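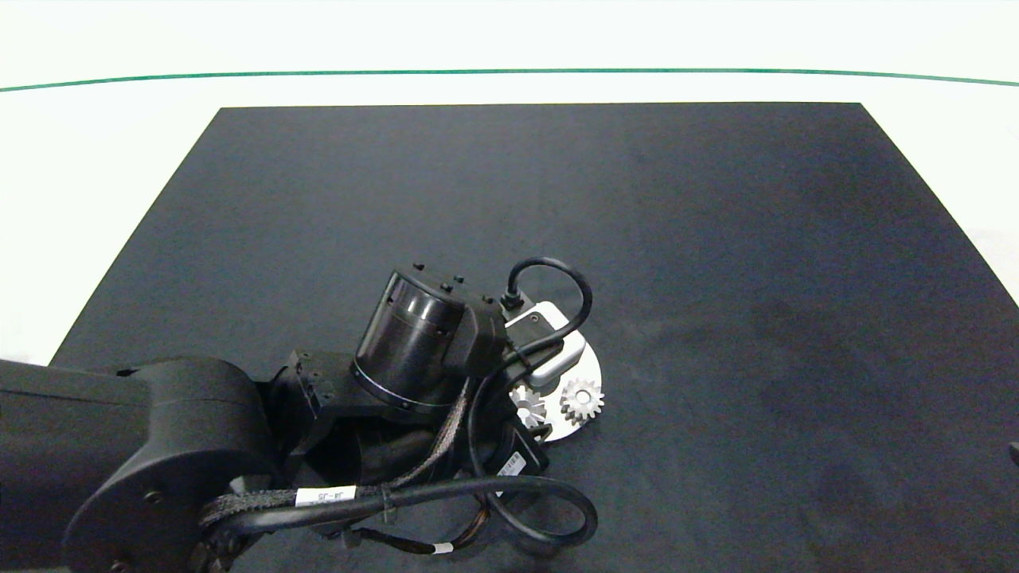
Two light-gray gears on the white disc, on top of the dark mat.

Small Parts Table, Kasar Workshop, Kildale

My name is Uthai Nakpan and I keep the gallery pages of our workshop. This page is for the table where we sort and look at small parts before they go to the shelves. Many visitors ask about this table, so I collected some notes together with the pictures.

The disc is the size of a saucer, more or less. We use it because small gears like to travel when somebody leans on the table. Amrit Dhillon wanted a disc with a raised edge, but I prefer the flat one, it is easier to pick things from the side. Gears of this kind we keep in pairs, and a pair must stay together until it has its number in the parts book. The last number I wrote in January was 1053.

The mat came from Tanasarn, a shop which Somkiat Klinhom recommended to me. We bought three of them and cut none. A dark color is good for the eyes when the parts are pale, and a tooth with damage is much easier to find. For cleaning we use a soft cloth and a little water, never alcohol. Please do not put cups on it.
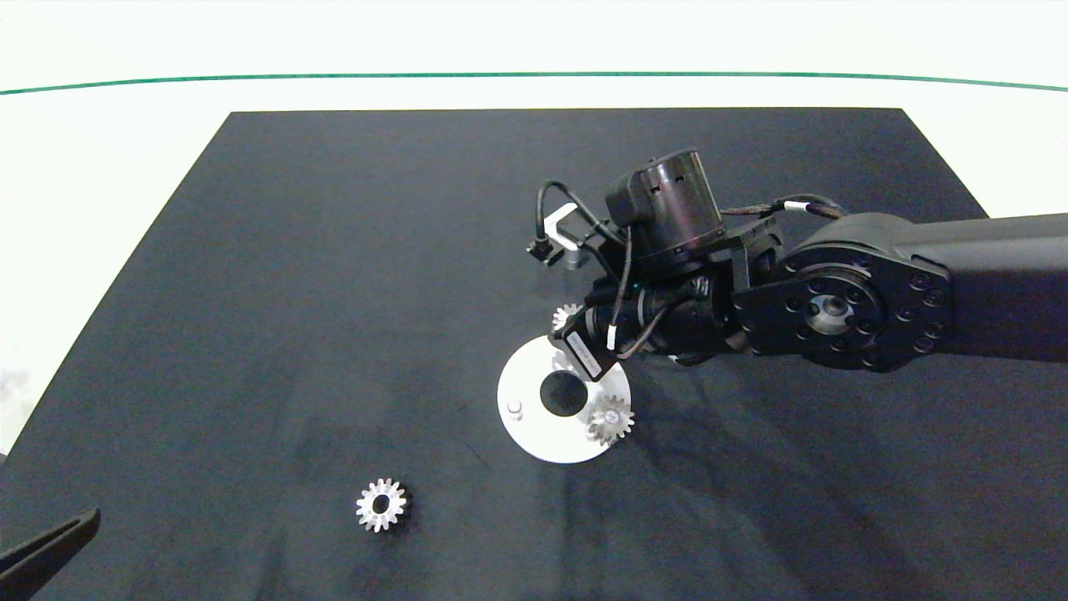 The dark mat again, with the white table behind it and the thin green line near the top.

The surface of the mat is not so even anymore, there are grayish smudges and lighter patches. Eirini Athanasiadis says a mat should be changed after some 200 hours of work. I think it can serve longer, if the smudges do not come off on the parts.

The shelves and the parts book will have their own page later. If you have spare gears to give us, please bring them in a closed bag, with the number of teeth written on it.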